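The Kadeo

Seals

The Kadeo stopped at twenty past three with its arm over the tray and the light on the column blinking yellow. Drita Golob put her bag down and read the screen. Vacuum low, cup 3.

"It did that all morning," Stavros said. "It picks the flat boxes fine. It drops the dogs."

The dogs were candy bags with a cartoon shiba on the header. Drita pulled the cup off and ran her thumb around the lip. There was a nick in it, and sugar in the nick. She fitted a new one from the Steten kit, blew out the line and wiped the filter housing. The gauge came up and held.

She still needed bags to test it with, and the ones in the tray had been dropped too many times. She took a basket and went out to the shelf.
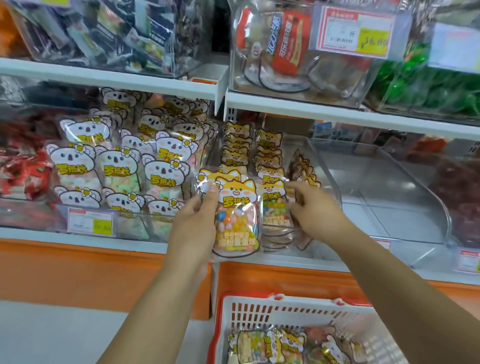 Some had hard round candies in them and some had marshmallows. The candies slid to the bottom when a bag was lifted. The marshmallows didn't move much, but the film over them was lumpy, and a cup wants something flat. The last technician had taught the Kadeo a single pick point for the lot, high on the header. Drita had read his notes in the van. They were two lines long.

She pressed the front of each bag with her fingers before she chose it.

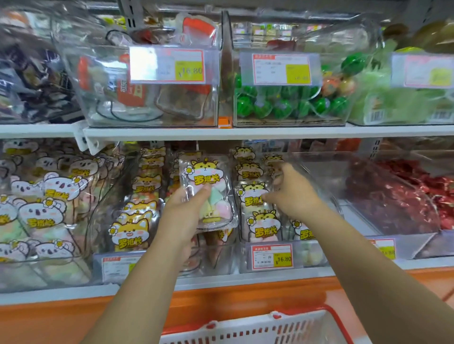 Marshmallow bags on the lower shelf, with the koalas to the left.

"Take koalas too?" Stavros called from the back.

"Dogs first. One thing at a time."

She set the basket on the floor and sorted through what she had. Hard candy only for the first run. A bag with a creased header would tell her nothing about the cup, so she lifted them by the top edge and looked at each one. The marshmallows could have their own recipe later.

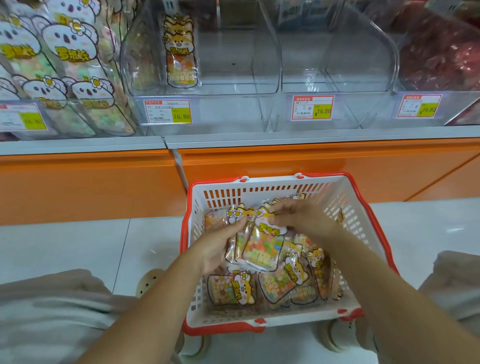

Pick point

She moved the point 20 millimeters down, off the dog's ears and onto its face, and cut the lift speed in half. The arm went down, waited, and came up with a bag. It swung to the tray and let go.

The next one held too. The one after that tipped on the way over, and she stopped the cycle, lowered the point a little more and ran it again.

The counter on the screen said 1285 when she started. Stavros wrote the number on the back of a delivery slip.

"Éabha will want to know what was wrong," he said.

"Sugar. Tell her to have the cups wiped at closing. A damp cloth, no cleaner. And order a spare set from Shehu before December."

"Is it fixed?"

"The cup is." Drita opened a blank recipe, typed MARSHMALLOW, and reached for her coffee. "Now bring me some koalas."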